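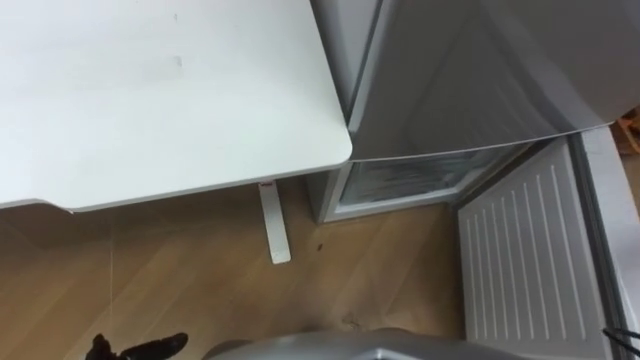 Okay, so door rules. When I started writing the good practice sheet for home robots at Sellmont, I figured the hard chapter would be grip force, or maybe stairs. Nope -- it was doors, and the fridge door most of all. Look at how little floor you get once that door is swung open, with the desk leg on one side and the ribbed inside of the door on the other. Both arms are down low in there, the gripper and the rounded gray one, and there's a cable over on the right too. So rule one on our sheet is boring: before an arm moves near an open door, the door counts as an obstacle, and its whole swing counts with it. (Pause. People usually write this down.)

Rule two is speed. We cap the arms at 200 millimeters a second any time a door is open within reach. Mbali Magagula on our test side wanted it lower and we argued about it for most of February. I still think 200 is fine for an empty arm. With glass in the gripper, she wins, so we go slower. Ask me afterward if you want the long version!

Rule three, cables. Walk the floor before every session and write down each cable you find, even the ones you think the robot can't reach. The Flidow checklist has 42 lines and cables used to be line 17. I moved them to the top, and people grumbled, and then they got used to it.

Rule four is the one I get questions on. Who closes the door? Our sheet says the robot closes what it opened, and if it can't, it stops and calls a person. It does not drive off and leave it. The Naidoo draft lets it carry on with the next task and come back, and I really don't like that. Think of a toddler, or a dog, or just the milk.

(Skip this bit if we're running late.) Logging: we keep the last 2000 door events per robot, open and close, with the joint readings. Clevanell keeps everything, and good luck searching through it.

Next slide is the stop button, so have the spare one in your hand before you click.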